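[quilters-list] Re: Batting for a wall quilt, and washing before or after?

Date: 29/10/2018
To: the list

Hello all,

Thank you to everybody who wrote to me on the list and also in private. I did not expect so many answers to a question about batting. I quote the message that helped me most, and then I write my results under it, so that the next person who searches the archive can find everything in one place.

> I would not use polyester in a wall quilt if you plan to quilt
> it as densely as you say. It springs back between the lines and
> the quilt starts to wave at the edges. Take a thin cotton, or the
> 80/20 if you can get it. And please make a test square first,
> with the same thread and the same spacing. A test square costs
> you an evening. A wavy quilt costs you the winter.
>
> About washing: I never prewash the fabric for wall pieces, only
> the reds. Others here will disagree with me.

Others did disagree, so I tried to be fair and tested both ways.

I made four test squares. Two of them had the thin cotton batting from Pamex, which I order because the shop in Waduvdale sells only the thick polyester now. The other two had leftovers of polyester from a baby quilt. In each pair, one square was from prewashed fabric and one was not. I quilted all of them with straight lines, a finger's width apart, on my old Cheema machine with the walking foot. Then I washed all four in a warm cycle and let them dry flat on towels.

The cotton squares stayed flat. The one without prewashing became smaller and got the crinkled look that many of you like and that I do not like so much on a wall. The prewashed one is still a little crinkled, but only if you look for it. The polyester squares were softer and prettier in the hand, I must say, but both of them made a small hill in the middle and the edges did not lie down, even after pressing with a damp cloth. So the advice above was right, at least for dense lines.

I would like to add one thing about spacing. On the Pamex package it says how far apart the lines may be, and I believe this number is only the maximum before the batting starts to move. I understood it first as a recommendation and I made my lines too wide on a table runner in June. It was washed 2 times and then there were lumps in it. It was my own mistake of reading, but maybe the text on the package could be clearer also for people who read English slowly.

For a diamond grid I have now changed my method. Before, I marked every line with chalk. Now I mark only the first line in each direction, and I use the guide bar for the rest, and I check the angle with the ruler after every fifth line. The error grows very slowly and you do not see it until it is big – then you have to rip out half of the evening's work. With a larger diamond it is easier, and the batting stays higher between the seams, so for bed quilts and warm things I would use it again. For the wall I will stay with the narrow lines.

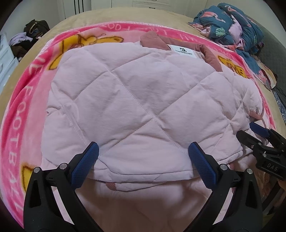
Ukik wrote that the diamonds are a waste of time on a home machine, and that after one full quilt of them the only thing gained was a sore shoulder and a great respect for people with a longarm. Straight lines from edge to edge, turn the quilt, straight lines again, and let the squares be squares, was the advice, and use the time you save for the binding.

I understand this, and for the shoulder I have sympathy, but I find that a grid of squares shows every small error against the piecing, because the eye compares it with the seams of the blocks. A diamond crosses the seams at another angle and it forgives more. If somebody has a different experience I would like to read it.

Now the thread, because three people asked. I used a 50 weight cotton on top and the same in the bobbin. I counted on one large spool for the whole quilt, and with dense lines this was far too hopeful. A wall quilt of this size took about 4,000 meters in my case, top and bobbin together. I wrote it down because I never find such numbers anywhere. Please buy enough of the same dye lot at the beginning. My second spool is a bit more yellow than the first, and in daylight I can find the exact place where I changed.

The needle I changed more often than I wanted. With a 90 needle the holes were visible in the batik, with an 80 they were not, but the 80 became dull faster and began to make a small popping sound. When you hear this sound, change it, do not wait for the end of the line.

For basting I tried the spray and also the pins. For the test squares the spray was very comfortable. For the real quilt I used 200 curved pins, and I would have liked to have more of them. I do not have a room where I can open two windows, and the smell of the spray stayed in the curtains. With the pins you must stop often, but the backing had no folds in it at the end, and with the spray I always had one somewhere near a corner.

I still have two open questions, and I would be glad for answers:

1. Does somebody use a hanging sleeve that is sewn into the binding, and does it hold a heavy quilt over years? I have always sewn it by hand afterwards, and it pulls a little at the top.

2. Is it possible to block a finished quilt when the batting is 80/20? I read opposite opinions. My quilt is longer on the left side by less than a finger, and I would like to correct it before I put the binding on.

I can mail one of the cotton test squares if somebody wants to feel the batting before ordering. Please write to me directly for this and not to the list.

With friendly greetings from a rainy Waduvdale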